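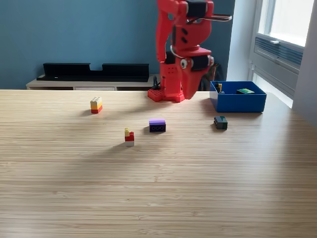

Home > Ask the Neighbors > Storage and Tidying > Toys

How do you sort toy bricks that are already stuck together?

Posted by Kaisu Karppinen
Tags: toy bricks, sorting, bins, odd brands

I have inherited, by way of a cousin who moved to a smaller apartment and seemed suspiciously cheerful about it, a crate of toy bricks. Mixed brands, mixed ages, mixed states of cleanliness. The label on the crate says 1000 pieces. I believe the label the way I believe the one on my jeans.

My plan was simple. Clear the table, put a blue bin at one end, drop the finished ones in it, go to bed. I began in September. It is no longer September.

The trouble is that hardly anything in the crate is a single brick. It's all little stacks. White on yellow on red. A yellow one perched on the corner of a red one, sitting on a white one, like a very small staircase to nowhere. Purple on dark blue, where the blue part has round holes in the side and I suspect belongs to some other set entirely. There's also a green and black lump that I've tried to part with my thumbs, my teeth (I know) and a butter knife, and we're both still here.

So what I'd like to know is:

Do I pull everything apart first and then sort, or sort the stacks as they are and deal with them later? My instinct says later. My instinct also said September.

If I do sort by color, where does a two-color stack go in the meantime? At the moment the blue bin has a yellow and black stack standing in it next to some flat green bits, and I can't remember what rule put them there.

And is there a decent way to get the stubborn ones apart without leaving bite marks?

For context, the kids are five and eight. The five-year-old builds towers. The eight-year-old builds things with instructions and then cries when the tower builder has used up the reds. I have shelf space for four bins, or six if I give up the printer, which I'm prepared to discuss.

3 replies, oldest first

Veikko Kokkonen
Member, Toys and Crafts

Pull them apart first. All of them. I'm sorry, but you did ask.

I run the brick table at a toy library and have sorted more of these than is good for a person. Our last big donation was 2000 pieces and I sorted it the wrong way around, stacks first, and ended up handling everything twice. A stack in a bin doesn't stay what it was when you put it there. It meets other stacks. You come back the next day and there's a wall.

What works for me is three passes.

First pass, break up. Sit down with the crate on one side and an empty bin on the other and do nothing except separate. Don't look at color. Don't look at shape. Put the radio on. The easy stacks come apart if you rock the top brick along its long side instead of pulling straight up. Straight up is how you launch a brick behind the sideboard.

Second pass, take out the strangers. By strangers I mean anything that won't grip properly with the rest. We get a lot of Gravon, which is a hair too wide, and the older Carnau ones, which are fine with each other and loose on everything else. Your blue piece with the holes may be perfectly compatible. Holes in the side are usually there for pins or axles, so try it on a couple of plain bricks, and if it clicks and lifts clean, let it stay. If it goes on and won't come off again, you've found out why it was in a stack.

Third pass, sort. And here I'd argue with you about color. Color looks wonderful for one afternoon. Then someone wants a small red square one, and has to find it in a bin of nothing but red, where everything disappears into everything else. Shape is duller to look at and much quicker to build from. With four bins I'd go:

Plain bricks, any size
Flat pieces
Anything with holes, pins, wheels or hinges
Bases, doors, animals, and whatever you can't name

Your flat green bits go in the second bin and the yellow and black stack goes back to pass one. The printer can stay.

For the stubborn ones, leave the butter knife in the drawer. It chews the edges, and then the brick never sits right again. Stick a bigger brick on top and another one underneath so you have something to hold, then wiggle the two against each other. That gets most of them. For two flat pieces, the proper little separator tool is worth having, and every secondhand set seems to come with three of them or none.

If that fails, warm water for a few minutes, hand-warm and no hotter. It takes the grime with it, and grime is half of what's holding them. Dry them on a towel overnight, studs down.

As for the tower builder and the reds, that isn't a storage problem, and I wish you well.

mac_mathuna_fan

just get the Girumero drawers, 80 of them in one cabinet, one drawer per type. changed my life

only downside is the cabinet is in my bedroom now

Kaisu Karppinen
Original poster

Thank you both. I don't have a bedroom wall to spare for eighty drawers, though I did go and look at the wall.

Veikko, I've done pass one on half the crate. The rocking trick is very good and I'm annoyed I didn't know it. The staircase came apart at once. The white, yellow and red one took two goes. The green and black lump went into a bowl of warm water with a big brick clamped on either end, and I left it alone for ten minutes while I hunted for the one that got away behind the sideboard (I pulled straight up, exactly once).

It came apart. There was a raisin in it.

Going with your four bins by shape. The eight-year-old has read the list over my shoulder and wants "whatever you can't name" written on the label in those words, so that's what it will say. Gravon count so far: 350, in a shopping bag by the door. Does the toy library want them?

Veikko Kokkonen
Member, Toys and Crafts

No.

Try the school fair. They go well in the lucky dip, and by the time people get them home you've packed up the table.

Thread marked as answered by Kaisu Karppinen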